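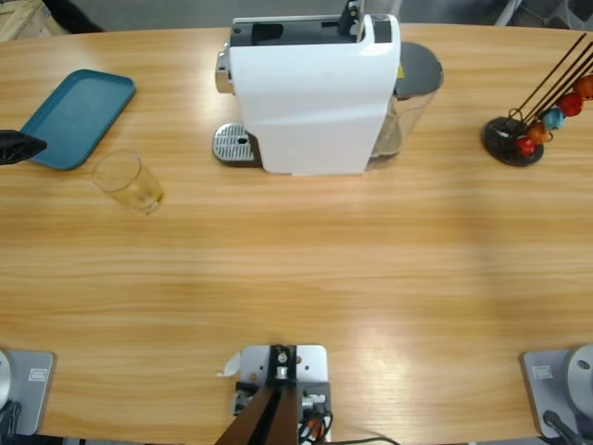

Bench at start, coffee task, top camera.

July, 10.15. Finger comparison, third session. Old flat fingers came off both arms last night and the long pair from Silard went on. Controller is still the Gomora box, gains unchanged from Helmi's sheet so we can compare with her runs. Log starts at 1731.

Checked stroke and centring on both sides before running anything. Wrist camera exposure locked at the value Oona picked; autoexposure hunted badly on the light tabletop.
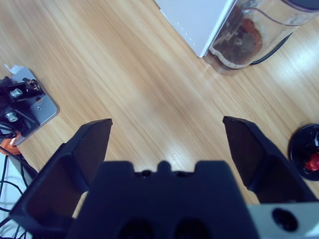 Zeroed both sides twice. The second zero agreed with the first on the left arm. On the right it moved a little, so I retorqued the finger screws and did it again – fine after that. Lauri wants this added to the startup list. 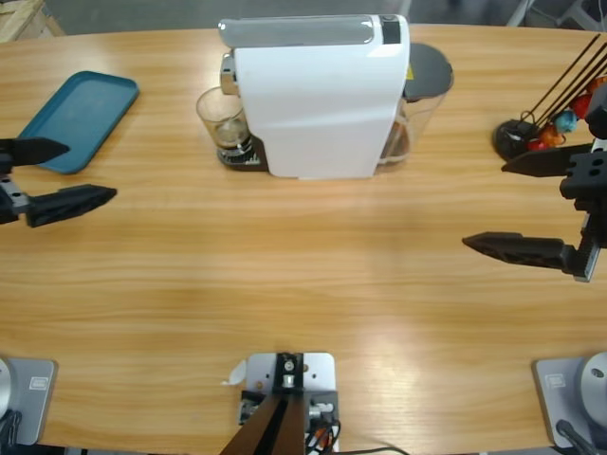

The long fingers need a softer close than the old ones, and the force limit is now 412 on both sides, in controller units. Annelore asked whether the top camera alone could tell us the state of the cup. With the glass under the spout and coffee in the lower half, the dark coffee shows through the clear glass above the dark drip tray, so I'd try it before buying a side camera. Tray edge is also easy to find, teal on honey-coloured wood. Heikki has the labelling script.
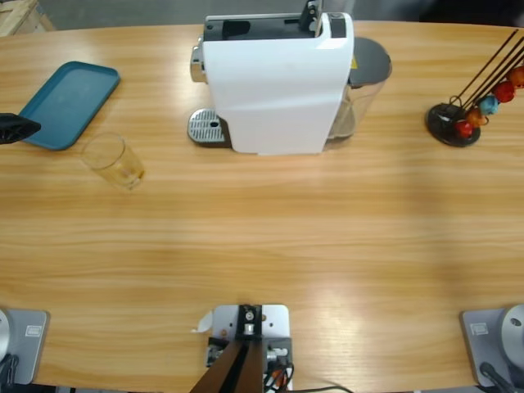

Do the Dudek pads fit these fingers?
Only with the adapter plate, and we have one set. Ask Heikki before drilling another.

To do: rerun log 744 with the new force limit, send Helmi the zero offsets, order M3 screws.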